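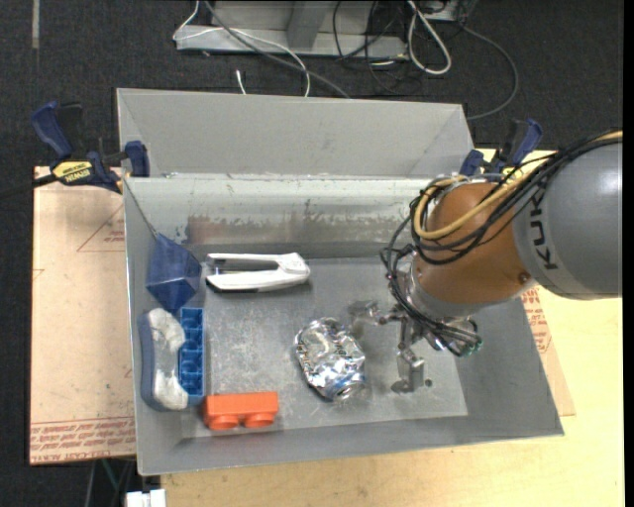

Harnico Bin-Picking Kit for School Robotics Clubs

Everything a club needs to teach a robot arm to take things out of a bin, apart from the arm, the bin and the patience.

The kit was put together with the Serthorpe student league, whose picking event asks teams to clear a bin of mixed junk with no human hands past the rim. It sounds easy. Students believe it is easy for most of the first meeting.

What's in the box
Set of 3 fingertip pairs (flat, ribbed, narrow)
Adugna scoring software, one club license
Printed coach's guide with eight meetings' worth of exercises
Object list for the Serthorpe event
Log sheets, pad of 200

What you supply
An arm with a two-finger gripper, a bin with smooth walls, and clamps. Please use the clamps. A bin that isn't fastened down will tour the table.

The objects are yours to find as well. We used to ship them, and clubs told us they already owned a stapler. Aim for a mix: something shiny, something soft, something with holes in it, a toy brick, a drinks can that has been stepped on. The can is the one your team will talk about at the awards dinner.

Scoring
The Adugna software logs up to 1,000 picks per session and sorts them into held, dropped and "other." Coaches ask what goes in "other." You'll know.

Compatibility
Fingertips fit the Puvimham quick-change plate, sold separately. For any other gripper, send us the bolt pattern before you order. Tips that have been drilled, filed or glued can't be returned, however good the idea was.

Age and supervision
Grades 9 and up, with a trained adult at the stop button. The guide's first exercise is finding the stop button.

Availability
Orders placed now ship in November. Spare fingertips are sold by the pair, and the narrow ones go first.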